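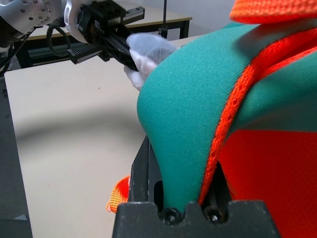 Kadri Kļaviņa runs a repair workshop called Flolleo out of the ground floor of a former print shop. She mends jackets, backpacks, tents and the occasional dog coat. When I visited at the end of November she had a queue of work on two rails and a kettle going in the back.

She started as a pattern cutter for a company that made work clothes. "I did 3 years of that and I never once saw a thing come back," she said. "You sent it out and it was gone. I wanted to know what happened to the seams I was drawing."

What happens to them, according to Kļaviņa, is mostly abrasion. Zippers account for a large share of the jobs people bring in, but a zipper is simple work. The trouble is at the edges, where two fabrics of different weights have been joined and one of them pulls harder than the other.

"People say the stitching failed," she said. "Usually the thread is fine. The cloth next to the thread has torn, so you have a nice row of stitches holding on to nothing."

She showed me a daypack with that kind of damage under the shoulder strap. Sewing it back along the old line would put new holes beside the old ones, so she unpicks the strap, puts a patch of heavier cloth behind the area, and spreads the load across it. The job takes most of a morning. She charges 55 for it and says she loses a little each time.

I asked why she didn't raise the price.

"Because the bag cost 80 new. At 70 they'll throw it out."

Her colleague Shota Hoshino handles the outerwear. He came to the shop from upholstery and still uses a curved needle for jobs where other people would take a lining apart. He had a fleece on the table that had been melted at the cuff by a camp stove.

"Fleece is easy to sew and hard to make look good," Hoshino said. "It stretches while you work, and then you let go and it ripples. I pin more than I need to. I also sew slower than Kadri would like."

"I never said that," Kļaviņa said from the other side of the room.

The two of them finished 400 repairs last year. This year they expect to pass 500, helped by a small outdoor store, Claneo, that now sends its customers over with a slip of paper and a discount. Before that, most people found the shop by walking past it.

They keep a box of salvaged parts that takes up one whole wall. Buckles are sorted by width, and cord ends go in jam jars. Webbing is rolled and tied with whatever was closest. When a bag is past saving, the owner can leave it and Kļaviņa strips it for parts. She would like manufacturers to sell spares, and has written to several. One wrote back with a coupon.

She is not sentimental about old gear. A customer recently brought in a tent from the 1980s and asked her to replace the coating on the floor. She told him it would cost more than the tent was worth and that the poles were about to go too. He took it home. "He was annoyed with me, and I understand it. But I'm not going to take the money and hand him back a wet tent."

On two evenings a month the shop opens for people who want to learn to do their own mending. There is room for six. Kļaviņa teaches a backstitch, a ladder stitch and how to replace a zipper slider, and she will not let anyone near the industrial machine. Most people bring a pair of pants.

What should a beginner buy? "A seam ripper, a decent one. Polyester thread in black and in gray. Needles in a few sizes, and throw them away when they get dull. People keep the same needle for ten years and then tell me they can't sew."

Hoshino added beeswax to the list. Kļaviņa said she has never used it.

The lease on the space runs until spring, and the landlord has talked about putting in a café. Kļaviņa has looked at one other place, up a flight of stairs, and is trying to work out how to get the machines up there.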